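Home | Notebook | Parts | Calendar | Search

2021-11-06
Posted by: bench 2, Fetillow handling group

Quiet day in the lab, so I finally gave the new sampling scheme for the Moroz policy a proper think and a proper run. For anyone who missed the thread in July, the old training set had 377 demonstrations in it, and far too many of them began with the part lying square to the table, because that is how we all put things down without thinking. The policy learned our good manners and then fell apart on anything crooked.

So the new set is smaller and messier on purpose. I kept 171 of the old ones and threw in 80 fresh ones with the start angle drawn from a list, and I made myself obey the list even when it gave me something ugly. Retraining went overnight on the Erari machine with no complaints.

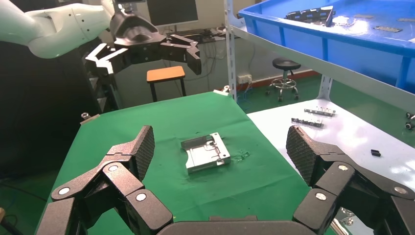 Wrist view, fingers open, tray-shaped part on the green cloth.

What I like so far is the approach. The old version would hover and dither over these ribbed parts — I think the walls and little holes gave it too many edges to choose from — and the new one commits sooner. I lowered the closing speed a notch as well, so please don't give all the credit to the data until I've put the speed back and run it again. I know, I know, one change at a time. I'll do it right on the next round.

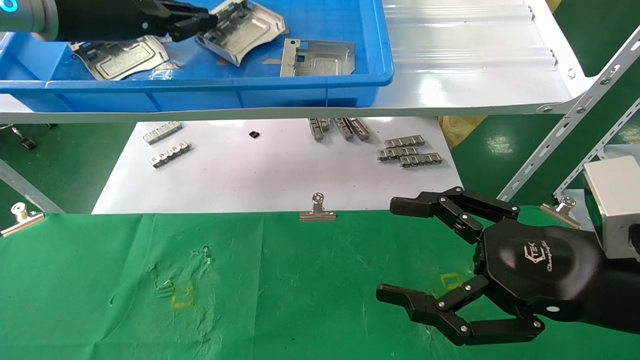
The bin side is still the harder half, if you ask me. Shiny blue plastic and shiny sheet metal are a miserable pair for the depth estimate, and a thin part flat on the floor of the bin leaves very little for a fingertip to get under. I've been going for a raised edge or a curve wherever the part has one, and I'd like to label those grasps separately so we can see whether the policy picks up the habit too.

Next: the full 200 trials on the Fornonness protocol, old weights and new weights interleaved, same closing speed for both. If you need the left arm before then, leave me a note on the board and please save your joint limits under a new file name.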